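Chapter 4
Learning to Place: Small Objects, Small Arms

4.1 Introduction

The previous chapter treated grasping as a problem that ends once the fingers close. In practice a grasp is only useful if the object then arrives somewhere, and the release must be planned with the same care as the approach. This chapter takes up the full pick-and-place cycle and considers how it may be learned from recorded demonstrations on low-cost tabletop arms.

The task used throughout is known as the Meker task. A small object lies on a flat surface near an open container. The arm must reach the object, close a two-fingered gripper on it, lift it above the rim, and let go over the opening. The container stays where it is during a trial. A trial is scored as a success only if the object comes to rest inside.

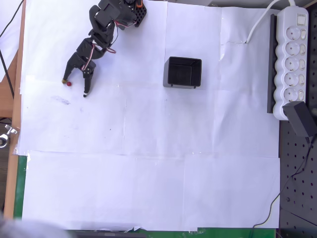 Small, round objects are a demanding choice for this purpose. A ball touched slightly off center will roll, and the position estimated at the start of the approach is then of no further use. A policy that only replays a stored path will fail on such trials, whereas a policy that looks again during the approach has some chance of recovery. The difference between the two is the subject of Section 4.3.

4.2 The Donnelly Protocol

Demonstrations are gathered under the Donnelly protocol, first written for the teaching laboratory at Etach. Each session is divided into 4 blocks. In the first 2 blocks the operator guides the arm at a steady pace and corrects any missed grasp without stopping the recording. In the remaining 2 the operator begins from a poor starting pose – too low, too far to one side, or with the wrist turned away – and brings the arm back to a workable one.

Recovery blocks are often left out by students who are short of time. They should be kept. A policy trained on clean demonstrations alone has no record of what to do once it has drifted, and small errors in a servo-driven arm build up quickly.
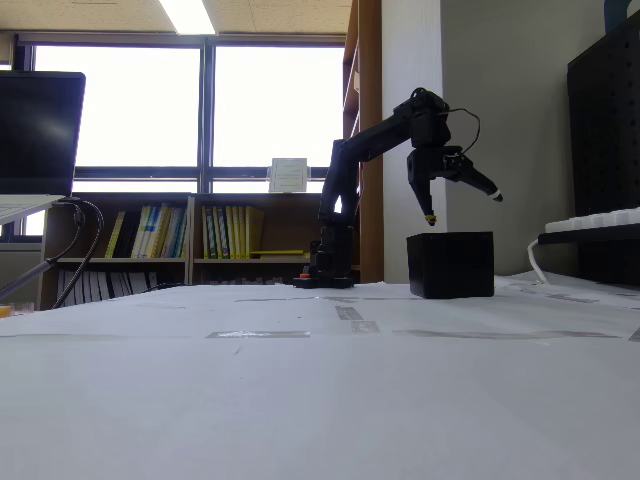
Two sources of error deserve mention before the method is stated formally. The first is play in the joints, which grows with reach and is most harmful at the moment of release. The second is the operator, whose habits enter the data along with the skill. An operator who always pauses above the container will produce a policy that pauses there as well.

Readers who wish to follow the worked results will find the Citon data format set out in the appendix to this chapter. Section 4.3 begins with the simplest case, in which the object and the container are both fixed, and then allows the position of the object to vary.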